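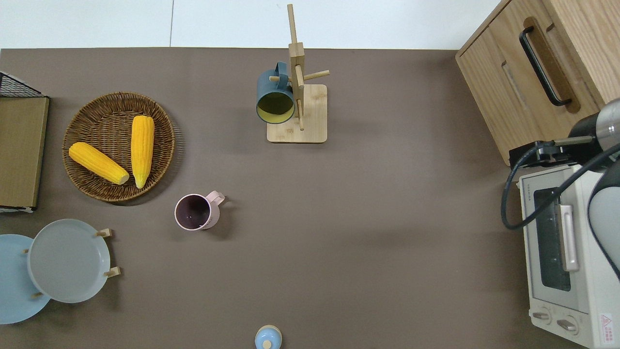
Kitchen table from the head camera, February, mid-morning. Right arm parked over the toaster oven.

Notebook, Pravordale bench, February
Ntombi Engelbrecht

Started at half past nine with tea and the long fingers, and the plan was to get through the whole table with them before lunch and then do it all again with the short padded ones. I should know myself better by now. We got through the whole table with the long ones by two o'clock and the padded ones are only half done, so read what follows as one full set of results and one partial set, and please don't quote me on the padded ones until I've been back over the plates.

For anyone picking this up later: both sets of fingers go on the same Steltuvance body, same mount, same wrist, and the arm is on the Itov controller with the settings Nosipho left on it last month. I only changed the closing force, and I wrote down every change on the sheet taped inside the cupboard door. The opening is read out in steps from 0 to 2,000, fully shut to fully open, and I'll use those steps here because I kept getting muddled turning them into millimetres.

The corn

I began with the corn because I thought it would be easy, and it was the thing that taught me most. The cobs sit in the wicker basket, one on the slant and the other more or less upright as the head camera sees it, and they are close enough together that you have to choose which you go for first. With the long fingers the slanted one came out at the second try. The first try caught the weave of the basket along with the cob and lifted the pair of them, basket and all, about a hand's width, and then the cob slid free and everything came down again with a thump. Nothing hurt. I raised the grasp by a finger's thickness and after that it behaved.

The bumpy kernels are a kindness to the long fingers, which have a hard face and a shallow groove, because the edge of the groove finds a row and stays in it. The padded fingers don't need the rows at all. They squash on and hold, at a much lower force, and I could turn the wrist right over without the cob shifting. Where they lose out is getting in. They're fat, and the gap between the cob and the side of the basket is not. I had to push the cob along with one finger before I could close on it, and I don't think that should count as a clean pick, so on the sheet I've put it down as "assisted". Nosipho, if you'd score that differently, say so and I'll change the lot to match.

The pink mug

Two ways of taking this one: round the body from above, or by the handle. From the head camera the handle points away to the upper right, which suits the right arm nicely for a side approach, so I tried that first with the long fingers and was very pleased with it. One finger through the handle, one outside, close gently, up it goes. It does swing, though. A mug held by its handle wants to hang with the heavy side down, and the hard fingers are too narrow to stop it, so by the time it had reached the far side of the table it had tipped a good way over. Fine with an empty mug and no good at all with a full one.

Round the rim (one finger inside, one out) was steadier with both sets. I ought to note that the inside of the mug is very dark and the depth camera really doesn't care for it. It gave me a hole where the bottom of the mug should be, and the planner took the hole at its word and offered me a grasp going straight down through the table. I declined. I've put a floor on the height for now, which is the same cheat we used in the autumn, and we still ought to mend it properly.

Padded fingers on the rim: lovely. No slip that I could see or hear, and it set the mug down without that little click at the end. If the whole day had been mugs on tables I'd have packed the long fingers away by eleven.

The mug tree

Then the teal mug on the bamboo tree, and I'm afraid this is where the morning went. It hangs by its handle on the left arm of the tree with its mouth facing down, and our right arm has to come all the way across from the toaster oven side, over or round the upright post, to get at it. The long fingers can do this. They reach past the post, close on the body of the mug, and then you lift and draw it off along the dowel. Getting the direction right took me ages. If you lift too little the handle catches on the dowel and the tree walks across the table with you; if you lift too much the handle jams from underneath and the tree starts to lean, which is worse.

What worked in the end was splitting it into two moves with a pause between. Lift until the handle is clear of the dowel, stop, let everything settle, then pull away in a straight line along the dowel. The stop matters more than I'd have guessed. Without it the arm is still wobbling a little when it starts to pull, and the wobble is about as big as the slack in the handle. I've saved this under "tree off, slow" and I'd be glad if people left it alone until I've written the other one for putting the mug back on, which I haven't so much as looked at.

The padded fingers couldn't get to it from the right at all. The palm met the post before the fingers met the mug. From the left they might be perfectly good, and I'd like to borrow the other arm and find out.

The plates

The two blue-ish plates in the wooden stand are at the near left corner, and from where the right arm lives that's a long stretch. The paler one in front has a raised rim, and it half covers the light blue one behind. I took the front one only. Long fingers, one each side of the edge, between the pegs, opening set quite small so as not to knock a peg on the way down. It came out straight and went back straight, and I did it enough times to stop being nervous about it. The raised rim helps, since the fingers hook under it slightly.

The back plate I left alone. You'd have to go in between two plates, and the long fingers are thin enough on paper, but I wasn't in the mood for sweeping up.

Padded fingers on the plates are not done yet. I tried once, brushed a peg, and stopped for a biscuit.

Cabinet and oven

Not in the comparison proper, but while the arm was parked there I had a go at the oak cabinet. The long black bar handle sits in a recessed slot, and the question is whether either set can get behind it. Long ones, yes, comfortably. Padded ones, yes, if you don't mind them rubbing, and I do mind a bit, as the pads mark easily and they aren't cheap. The finger-pull slot on the panel lower down is another matter. You need one thin finger and the other one out of the way, and our gripper moves both together. Somebody could print a little hook to clip on one side. I drew one on the back of the sheet; it's not a good drawing.

The toaster oven door I did by its silver handle with the long fingers, open and shut, no fuss. The two knobs I haven't tried with either.

One thing I want written down properly: the cable. It comes off the arm in a loop that hangs in front of the oven, and with the wrist turned right round it can get between the fingers and whatever they're reaching for. It caught on the oven door handle once this morning and I hit the stop. I've moved the clip up one segment, and it's better, but the loop needs shortening before anyone runs this without standing beside it. Please do stand beside it.

Wear

The long fingers have 1,462 closes on them according to the Itov log, and the groove on the left one is rounder than it was at Christmas. Still grips. The padded pair are nearly new, so the comparison flatters them, and I'd like to see them again when they've had a proper working life. Maluleke have offered us a pair with a softer tip on a thin finger, which sounds like exactly what I was wishing for during the corn, though I've wished for things before and then had to find a way of screwing them on. The hole pattern is different, so we'd want an adaptor plate.

Where I've got to

For this table, with the arm coming from the right, I'd leave the long fingers on. They reach everything I asked them to reach. The padded ones are the nicer thing to use wherever they fit, and if the next job is mugs and corn on open table then swap them, it's two screws and a re-zero. Don't forget the re-zero. I forgot it at 12 and spent a good part of my lunch wondering why the fingers thought they were open when they were plainly shut.

Still to do: padded fingers on the plates, oven knobs with both, the little blue lidded pot with the round wooden knob (I think the knob will be easy and keeping the lid level won't), and the teal mug from the left. Nosipho Potgieter has the bench tomorrow from 14:00 and has kindly said she'll do the plates if I leave the padded fingers on and the sheet where she can find it.

Sheet is inside the cupboard door. Padded fingers are on, re-zeroed, checked twice.

12 shares | 3 comments

Pravordale bench notes | Contact the bench | © Pravordale | Back to top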